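Home | Features | Drink | Travel | Recipes | Subscribe

The Cider at the End of the Bus Line

November 2021
By Priedītis

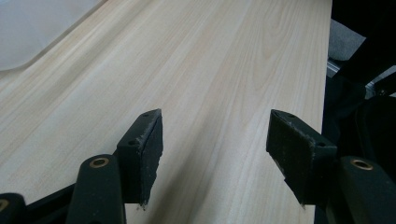 I had been told to bring boots, a jumper and low expectations, and I had packed only the first two. Grurno has one bus stop, one shop and 54 residents, and if you believe the sign on the shop door it also has a cider season. The season runs from the day the first bottles are opened until the day they run out. Last year those were eight days apart.

Cider people are used to being the wine world's country cousins. We get put at the end of the tasting hall, between the cheese and the fire exit. We are told our drink is "fun". I have been writing about it long enough to have stopped minding, or at least to have stopped minding out loud, and so when a friend in the trade mentioned a village growing an apple that nobody else seemed to want, I bought a ticket the same evening.

The apple is called the Gravo. It is small, yellow-green and lopsided, with a skin like an old football, and if you bite into one fresh from the tree your mouth tries to leave through the back of your head. Tannin first, then acid, then a long bitter stretch during which you have time to think about your choices. The growers watch visitors do this with great attention. I suspect it is the main entertainment between harvests.

Pressed, left alone through a cold winter and bottled in June, it turns into something else. The tannin settles down to the sort of grip you get from strong tea. The acid stays where it is, which keeps everything upright. There's a smell of hay and orange peel, and in the better bottles a salty edge that everyone in Grurno puts down to the sea, although the sea is a good two hours off and on the other side of a range of hills. I raised this. I was given another glass.

Five households make it, all from the same slope. The largest orchard has 410 trees and the smallest has what its owner called "enough", waving at a patch I could have crossed in a dozen strides. The slope faces north-east, which every textbook says is wrong. The frost sits in the bottom of it until late in spring, the wind comes over the top, and the soil is thin enough that you can see the rock showing through between the rows. Other apples have been tried. They sulked, and were pulled up for firewood. The Gravo seems to like being badly treated, flowers after the frosts have gone and hangs on into November, when the fruit is shaken down with long poles and left in heaps on the grass to soften.

The heaps are important. Ask three growers how long the apples should lie there and you'll get three answers, none of them a number. Until they smell right. Until you can press a thumb in. Until my brother-in-law has finished with the press. There is only one press, shared between all five, and the order in which it is used was settled so long ago that the reasons have been lost and only the resentment remains.

Fermentation is a matter of shutting the door. No yeast is added, no sugar, and nothing is heated. One maker uses old chestnut barrels and one uses plastic tanks bought from a dairy, and the rest have a mixture. I would love to report that the chestnut was better. I tasted them side by side in a stone shed, wearing the jumper and somebody else's coat, and the finest cider of the afternoon came out of the dairy tank. It was bone dry and smelled of bruised pears and wet stone. The chestnut one was rounder and friendlier, with a touch of vanilla that I liked for a glass and tired of by the second.

All this was going along quietly until Trendeo turned up. Trendeo is an online drinks club, the kind that sends you a box a month with a card explaining how you feel about it. Its buyer came through on holiday, drank a bottle over lunch and asked for as many as the village could spare. The village thought it over and offered 1,112, a figure reached by counting what was in the sheds and taking away what they meant to drink themselves. Trendeo asked whether it could be rounded up. It could not.

The box sold out and the card described the contents as "zingy". I saw one of these cards pinned up in the shop, next to the bus timetable, and I was told it had been put there so that people could look at it when they were feeling low.

What happens next is a sore point. The club would like more, and sooner, and would like it a little sweeter. Two of the households are tempted by the first part. A Gravo tree takes a good ten years to crop properly, and the people who would be planting are mostly past the age when ten years sounds short. One couple has put in a new row anyway, with sheep netting around every trunk. As for the sweetness, the subject was brought up once at supper while I was there, and somebody got up to see to the stove.

If you do get hold of a bottle, don't chill it to death. An hour somewhere cool is plenty. In Grurno they drink it from short tumblers with smoked sausage, boiled potatoes and a hard sheep's cheese that could be used to mend a road. At home I've had it with roast pork, and with fish and chips, and the fish and chips won by some distance. It throws a sediment, so pour with a steady hand or stop caring.

The bus back leaves at ten past six in the morning. I had two bottles in my bag wrapped in the jumper, and there was one left by the time I reached the airport, the connection having been rather a long one.

Contact us | © Features desk. All rights reserved | Back to top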